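Drelora Community Dye and Mend Project
Progress report to the Calvo Small Grants Fund
August 9, 2024
Prepared by Refilwe Motaung

Dear Catherine,

It has been a really good stretch and I'm glad to be writing this one! When we sent the last report we had a borrowed room, a stack of bowls and a long wish list. Since then the dye sessions have found their feet, people are coming back with bags of clothes they'd given up on, and the mending side (which we half expected to be the quiet one) is filling up just as fast.

Sessions held

We ran 7 sessions in this period, all of them in the carpeted room on the ground floor at Erkon House. The first 3 were for beginners and stuck to cotton: pillowcases, tea towels, plain T-shirts. After that we moved on to the thing everyone had been asking for, which was bringing tired gray sweatshirts and fleeces back to life. Fleece is tricky. Most of it is polyester and the ordinary cold dyes just rinse straight out, so Sioned Jarman put together a short lesson on reading care labels and testing a hidden bit of seam before committing the whole garment. People loved it, and several went home and sorted their closets by fiber.

Garments

We set ourselves a target of 1000 garments dyed or mended by the end of the grant. The tally stands at 823, and that's with the fall sessions still to come. Mending makes up the larger share: cuffs, elbows, zippers, and a great many pockets. The dye side is slower per piece but it's where the excitement is, especially with the blues and teals. We mix those in small bowls now, a little at a time, with a spoon kept for dye and nothing else. Our early habit of making up a full bucket wasted a lot of color, and the small batches let people try a shade on a scrap and change their minds.

The room

The round tables have worked out well for sharing a bowl between neighbors. Carpet is our one worry. We had a splash in July, which came out with cold water and a lot of blotting, and we'd like to use part of the remaining supplies money for washable floor mats. Kamran Shahbazi has priced two kinds and can send you the quotes.

Spending

Dye, thread and needles are under budget. Room hire is exactly as planned. Printing ran a bit over, as the care label handout went to a second run.

Coming up

More teal, by popular demand, then a run of evenings on knitwear repair. We'd also love to try overdyeing, putting a second color on sweatshirts that came out patchy the first time. There are plenty of those, and their owners are keen.
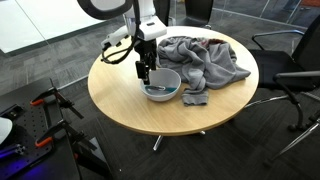 Teguh Govindasamy wrote back that the mats were fine by him and could come out of supplies, and asked whether the overdyeing evenings might start with the gray pieces, as people seem to bring more of those than anything else.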